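홈 제품 보관용품 신발장·선반 고객지원 장바구니

Steseo 조립식 신발 선반 N90

제조: Jemwood
등록일: 2018년 7월 30일

Steseo N90은 현관, 드레스룸, 창고 벽면에 설치하는 개방형 선반이다. 기본 세트는 측면 프레임 2개, 선반판 5장, 후면 보강대 2개, 높이 조절발 4개로 구성된다. 선반판은 분체도장 강판이며 가장자리를 안쪽으로 접어 절단면이 노출되지 않는다. 측면 프레임에는 30 mm 간격으로 걸이 구멍이 있어 단 높이를 바꿀 수 있다.

규격
폭: 925 mm
높이: 1,867 mm
단당 허용 하중: 30 kg(균등 하중)
단 높이 조절 간격: 30 mm
색상: 무광 백색, 회색

허용 하중은 하중이 선반판 전체에 고르게 놓인 상태의 값이다. 중앙에 집중되는 경우에는 절반으로 계산한다. 상자째 보관할 때는 무거운 것을 최하단에 두고, 라벨이 있는 면을 앞으로 향하게 하면 꺼내지 않고 사이즈를 확인할 수 있다.

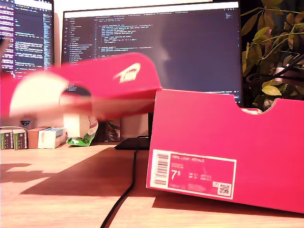 벽 고정 없이 사용해도 되는가?
최상단까지 적재하는 경우에는 동봉된 L형 브래킷으로 벽에 고정해야 한다. 석고보드 벽에는 전용 앵커가 필요하며 앵커는 세트에 포함되지 않는다.

조립
1. 측면 프레임 두 개를 바닥에 눕히고 걸이 구멍의 좁은 쪽이 아래를 향하는지 확인한다.
2. 최하단과 최상단 선반판을 먼저 건다.
3. 후면 보강대를 X자로 체결한다. 이 단계에서는 볼트를 완전히 조이지 않는다.
4. 선반을 세우고 조절발로 수평을 맞춘 다음 볼트를 조인다.
5. 나머지 선반판을 원하는 높이에 건다.

공구는 육각렌치 하나로 충분하며 렌치는 부품 봉투에 들어 있다. 전동 드라이버를 쓸 경우 토크를 최저로 설정한다. 과도하게 조이면 보강대 끝의 도장이 갈라진다.

통풍과 습기
선반판에는 타공이 있어 상하로 공기가 통한다. 종이 상자를 빈틈없이 붙여 넣으면 타공이 막히므로 상자 사이를 손가락 한 마디 정도 띄운다. 외벽에 접한 창고에서는 선반 뒤쪽에도 같은 간격을 둔다. 흡습제는 상자 안쪽 모서리에 넣고 가죽에 직접 닿지 않게 한다. 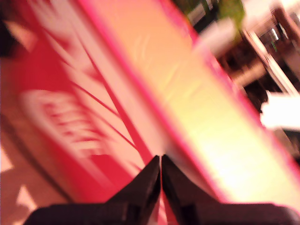

선반판만 추가로 구입할 수 있는가?
추가 선반판은 낱장으로 판매하며 걸이쇠 네 개가 함께 제공된다. 2018년 4월 이전에 생산된 제품은 걸이 규격이 다르므로 주문 시 측면 프레임 안쪽의 생산 번호를 기재해야 한다.

관리
마른 천으로 닦는다. 오염이 심하면 중성세제를 희석해 쓰고 물기를 남기지 않는다. 연마제와 염소계 세제는 도장면을 손상시킨다. 볼트는 설치 한 달 뒤 한 번 더 조인다.

관련 부품
Narketti 바퀴 키트(N90에는 장착 불가, N60 전용)
Bhuiyan 선반 매트, 회색

댓글 3

Refilwe Mnguni
회색으로 샀습니다. 조절발 높이가 생각보다 낮아서 걸레받이가 있는 벽에는 딱 붙지 않네요. 그 점 빼고는 흔들림도 없고 만족합니다.

현관정리중
3번에서 볼트를 다 조여버렸다가 수평이 안 맞아서 전부 풀고 다시 했어요. 설명서 글씨가 너무 작습니다.

moss_k
부츠 넣으려면 한 단을 빼야 합니다. 남은 판은 세탁실에서 쓰고 있어요. 백색은 먼지가 덜 보입니다.

맨 위로 이전 제품 다음 제품 배송 안내 교환·반품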